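The Julier Round Table, White

Okay, so I've been selling furniture out of our shop for nine years and this is the one I took home. I'm Areeba Bangash, I do the buying at Sandhu, and the Julier has been in my own kitchen since June. If this page reads a bit less like a catalog and a bit more like me going on about a table, that's why!

We started looking for a small round table when customers kept asking for something that would fit a breakfast corner without bruising anybody's hips. Square tables are great against a wall, but put one in the middle of a small room and you spend your life walking around the points. The Julier is 80 cm across (a bit over 31 inches). Two people can have a proper dinner at it, three can have coffee, and four can play cards if they like each other.

The top is white, and I know what you're thinking, because I thought it too. I have a kid who eats beets. So far everything has come off mine with a damp cloth and a drop of dish soap, including the beets, a red marker and something from a takeout box that I never did identify. Turmeric needed a second go the next morning. Please don't use scouring powder on it — it dulls the finish and we can't fix that for you.

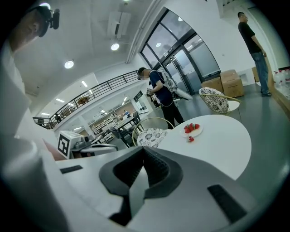
Strawberries on a small plate, white round table.

Now the base. It's a single center column on a wide steel foot, so there are no legs at the corners to fight over. Junaid Awan in our workshop puts together the floor model and he gave me a long talk about the four bolts under the top. Do them up finger-tight first, all four, then go around again with the key. If you crank the first one down right away the top sits a hair crooked and you'll be cursing us for a week. There are little screw-out feet under the base for uneven floors (mine are very uneven, old house, don't ask).

It weighs 42 pounds. I can tip it and roll it on its edge across the kitchen by myself when I want to mop, but I'd get a second person for stairs.

Which chairs? Almost anything with a seat at normal height. I use two of the Fireo stacking chairs and one wobbly thing from my aunt. Chairs with arms will push under only partway, so bring a tape measure or just come sit at the one in the shop. We're open until 7 on Friday, and that's usually when it's quiet enough to linger.

The details

Shape: round, center column
Top: white, wipe-clean, 80 cm across
Height: 29 inches
Weight: 42 pounds
Base: powder-coated steel, adjustable feet
Assembly: four bolts, key in the box
Price: $163, delivery extra
Use: indoors only

What people have told us

"Bought it for my mother's apartment. She does her crosswords at it and has moved it to the window. The box was heavier than I expected but it went together before lunch." — Shirley Lévesque

"I wanted it in green. It doesn't come in green. I like it anyway, four stars." — Mohsin Paracha

"One of the feet was missing from the bag. I called and Shagufta Dogar mailed me one, no fuss." — posted by a customer in our store guest book

A few things I get asked

Can it live on a balcony? No, sorry. The top won't like rain and the steel won't either.

Do you sell the top by itself? We do, if yours gets damaged. Email the shop and we'll give you a price. The bolt pattern changed when the maker switched to the new column, so send a picture of the underside.

Is it the same as the Zornex pedestal you used to carry? Nope. The Zornex had a thinner foot and rocked if you leaned on it while standing up. The Julier rocks a lot less, though I still wouldn't let anyone sit on the edge. My son has tested this and been told off.

Returns are free at the shop counter if it's still in the box. If you've already built it, call us first and we'll work out how to get it back.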